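Safe Working Rules for a Two-Arm Robot in a Furnished Room
Project report, Mahlet Gebremichael and Milan De Bruijn
Supervisor: Oddur Juhl
2019-07-04

3. Why we wrote our own rules

The safety standards we read in the first month are written mostly for factory cells with fences. Our robot works at Trillimside between normal furniture, so many of the points did not fit. We kept the main ideas (risk assessment, limited speed, one person responsible for the stop button) and wrote the rest in a form that a new student can read in five minutes.

The first draft had 67 rules, and this was too many. Natanael Siqueira tested it with two students and they skipped whole pages. The present version has 43.

4. Rules for shelves and cabinets

4.1 Before the start, the operator walks along the furniture and looks for objects that stick out over an edge. Each one is written in the log, also when it is not part of the task.

4.2 Living plants are treated as fragile objects. Leaves can hang in the path of the arm, and the depth camera often does not see thin leaves.

4.3 The grippers stay below shelf height until the operator has confirmed the target by voice.

The books on both slatted shelves reach over the front rail, and the leaves of the spider plant hang down in front of the cabinet. By rule 4.1 and 4.2 all of these go in the log, although the right gripper points to the cabinet doors.
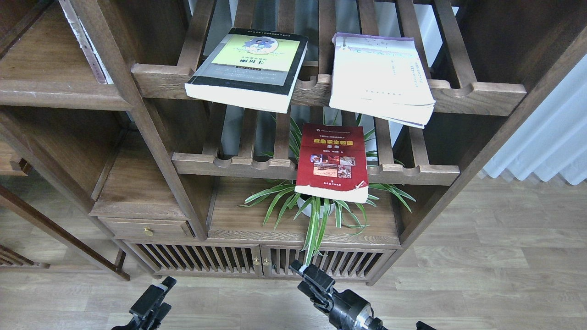 5. Open points

We have no good rule for small round knobs. The force limit from the Skaneo manual is made for bar handles, and we did not have time to measure our own value. Mawuli Aryee will continue with this question in January.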